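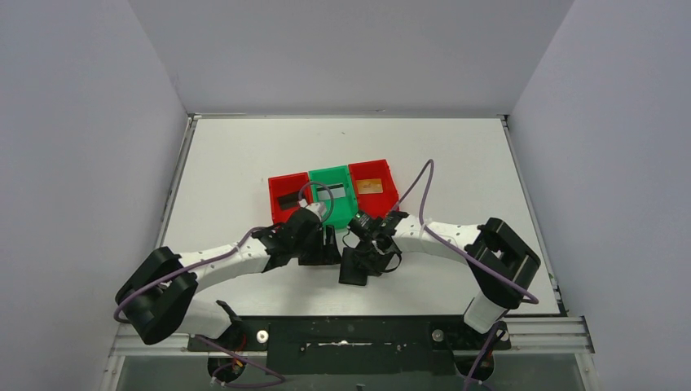

One reader wrote to ask whether a record that has picked up a steady crackle is ruined, or whether the noise can be cleaned away at home. In most cases it can be reduced a good deal. The guidance below was prepared by the Devness Sound Library for members who keep vinyl records, cassettes and discs in ordinary living rooms, and was last revised in July 2021.

Handling

Wash and dry your hands before taking a record from its sleeve. Hold it by the outer edge and the label only. Skin oil left in the grooves attracts dust, and dust pressed in by the needle is much harder to remove than dust lying on the surface.

Return each record to its inner sleeve as soon as the side has finished. Turn the opening of the inner sleeve toward the top of the jacket, so that the record cannot roll out when the jacket is tilted.

Dry cleaning before play

Use a carbon fiber brush. Set the platter turning, rest the bristles lightly on the surface for two or three turns, then draw the brush slowly outward. Do not press. Clean the brush on its own handle guard and never with the fingers.

Wet cleaning

Reserve wet cleaning for secondhand purchases and for records that still crackle after brushing.

Mix the solution with distilled water only. Tap water leaves minerals behind as it dries. A small drop of plain, unscented dish soap is enough for a full bowl. Do not use alcohol on shellac records, which it will damage permanently.

Keep the label dry. Wipe in the direction of the grooves with a soft, lint-free cloth, rinse with fresh distilled water, and stand the record in a clean dish rack kept for this purpose. Allow it to dry fully before it goes back into a sleeve. Members who own a Prutus washing basin should follow the maker's own instructions on filling.

Storage

Store records upright and close to vertical. Leaning stacks will warp over time, and flat piles put the full weight on the lowest jackets. A shelf should be full enough to hold its contents straight and still allow one record to be drawn out without force.

Weight is often underestimated. The listening room at Sakai Hall holds 881 records, and the original shelving there had to be replaced in June after the middle boards sagged. Fit an upright divider at short intervals and place the heaviest box sets on the bottom shelf.

Keep shelves away from radiators, sunny windows and outside walls that feel damp.

Cassettes and discs

Wind cassettes fully to one end before putting them away, and keep them clear of loudspeakers. A C-120 tape is thinner than the shorter lengths and should not be fast-wound more than necessary.

Wipe compact discs from the center straight out to the edge. Circular wiping may leave a scratch that follows the track.

Further help

Printed copies of leaflet 93, Care of Recorded Music, are available at the Zandaneo Street desk. Members may bring up to 20 records per visit for inspection.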